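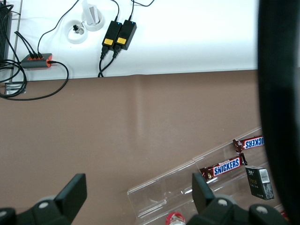 *Last changed: May 7, 2019*

**Gusumel time-temperature labels, notes so far**

Box of 200 came over from Plurkham with the brochure, a color card and a one-page "validation summary." No raw data. I asked for the raw data when we agreed to look at these and was told it would be in the box.

For anyone picking this up cold: the label is a sticker with a dot on it. You press the dot to break something inside, the dot starts out pale, and it goes darker as the pack spends time warm. Dark dot, don't sell it. The Erirport shop people want to put them on chilled food and throw less of it away. I can see why they'd like that. I don't yet see that the label would do it.

**What the summary says**

2,000 packs labeled, 1,806 "read correctly." That's the whole result. Things I can't find anywhere on the page:

- correct according to what? A logger in the pack, a plate count, a second person with the same color card?
- how many of the packs were really abused. If nearly all of them stayed cold the whole time, a sticker that never changes color would score very well too.
- which way the wrong ones were wrong. A dot that goes dark early costs you a pack. A dot that stays pale on a warm pack is another matter.
- who read them and under what light

I wrote to Gusumel with those four. The reply said the label "performs robustly across real-world conditions" and attached the brochure again.

**Our setup**

3 fridges. A is the good one, B is the one with the bad door seal, C is the old one from the back that runs cold on the bottom shelf and does what it likes on the top. One logger per shelf, all of them checked together in the ice bath before we started. They agreed well enough that I'm not going to blame them for anything below.

Labels on water-filled pouches. I know water isn't food. The label doesn't know that either, it sits on the outside and sees the surface temperature. (Which is my main worry, see further down.)

Labels pressed in batches, same thumb every time. Dots read against the card twice a day, by two of us separately, written down before comparing.

**First run**

Fridge A: dots drifted slowly, all looked much alike. Good. It would be strange if they didn't.

Fridge B: dots near the door went darker sooner than dots at the back, and the loggers say the door side is warmer. So the thing does respond to temperature. I had been half ready to write that it didn't, so credit where due.

Fridge C: a mess. Two pouches side by side on the top shelf, same logger, one dot a full step darker than the other. Swapped their places, no change, so it's the label and not the spot. Could be how hard it was pressed. I tried to press a few lightly on purpose and two of those never started at all. They stayed perfectly pale the whole run. On a shop shelf those would have been the freshest packs in the building.

That needs to go in the report in large letters. The brochure says activation is "foolproof."

**Reading the card**

The two of us disagreed a lot in the middle of the scale. At the ends, never. The trouble is that the sell / don't sell line is in the middle. Under the warm lamp by the sink everything reads darker than it does by the window. Under the tubes in the main room it depends which tube you stand under. I don't believe a shop assistant with a queue will do better than we did sitting down with a pencil.

Tried photographing the dots and reading them off the screen. Worse. The phone decides for itself what white is.

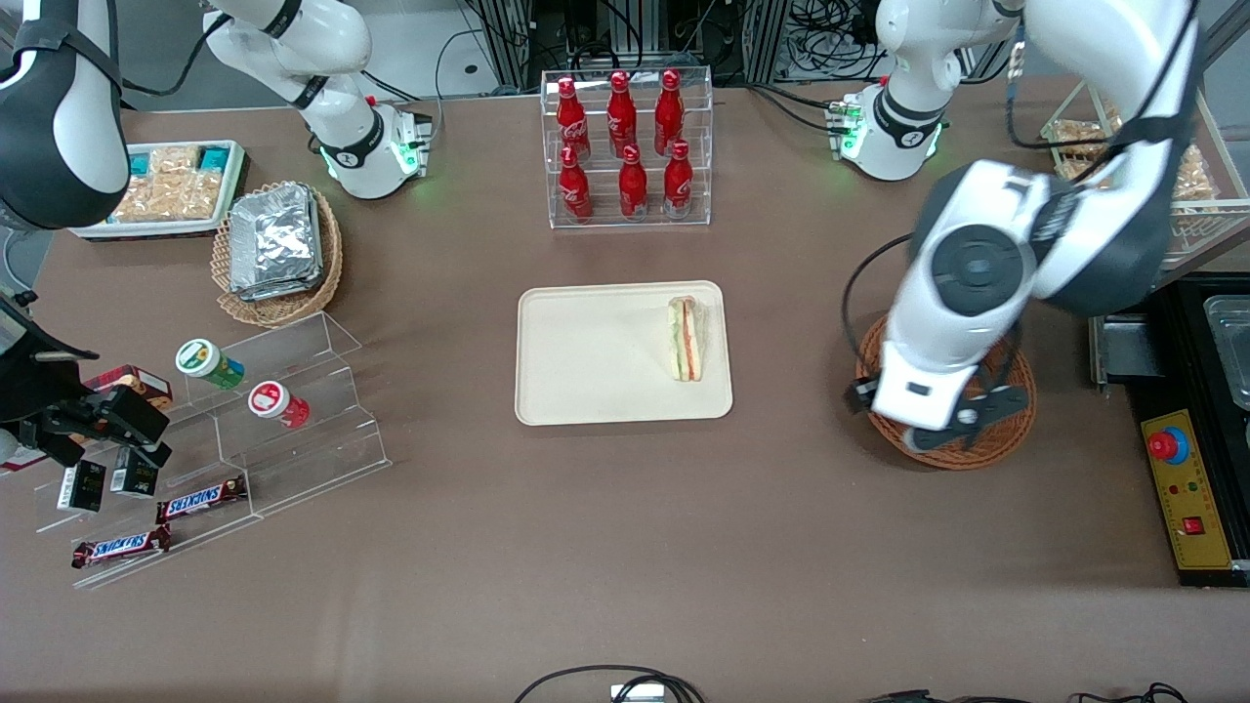

*Wrapped sandwich on the cream tray, Coke bottles on the rack behind.*

**Surface against middle**

Took a pouch out of A, left it on the bench for a coffee's length, put it back. Surface warmed quickly, the middle barely moved. Dot noticed. Then the other way: a pouch left out long enough to warm right through, then back in the cold. The surface came down fast and the dot slowed down with it, while the middle was still warm for a good while after. So the label is too strict in the first case and too forgiving in the second. The second is the one that makes people ill.

How much this matters depends on the pack. Something thin like a sandwich will follow its surface fairly closely. A deep tub of potato salad won't. Gusumel lists both as suitable and gives no different advice for either.

We had this same argument over the Urio strips and never settled it. I dug out the old Urio notebook and the complaint there is nearly word for word mine, including the bit about lamps. The strips were dropped in the end for price, and the temperature question just got left where it was. Would rather not do that again.

**The waste claim**

Brochure says shops using the labels "see a dramatic drop in waste." Compared with what? If a shop gets a new sticker, a visit, a training session and a manager who is suddenly watching the bins, waste will drop for a while whatever is printed on the sticker. I'd want a shop that gets the visit and the training and a plain dot of ink. I suggested this to Erirport and they thought I was joking.

Also the date stays on the pack by law. So the label can only ever make you throw out a pack earlier than the date says, never later. I have read the brochure through looking for how that reduces waste and I can't find it. Possibly I'm missing something about markdowns. Asked. No answer yet.

**To do**

- repeat the light-press test properly, with a weight on a rod in place of my thumb
- get a second box, different lot number. Everything here is from one lot
- salad tub with a probe in the middle and a label on the lid, another label on the base
- cover half the card and see if reading only "darker or lighter than this one" gets us to agree more
- move C's top shelf logger, I've started wondering about the fan
- ask Plurkham if they kept any labels back from the box, and where those were stored before they came to us. The outer carton had no cold marking and the labels are supposed to stay chilled until use

Where I am with it: it's a thermometer of sorts, with a slow memory and a fussy switch. Not recommending it to Erirport on what we've got. If the weight-on-a-rod test gives no dead labels I'll look at it again, but the card problem would still be there.

Remaining unpressed labels are in A, bottom drawer, in the foil. Please don't press them to see what happens.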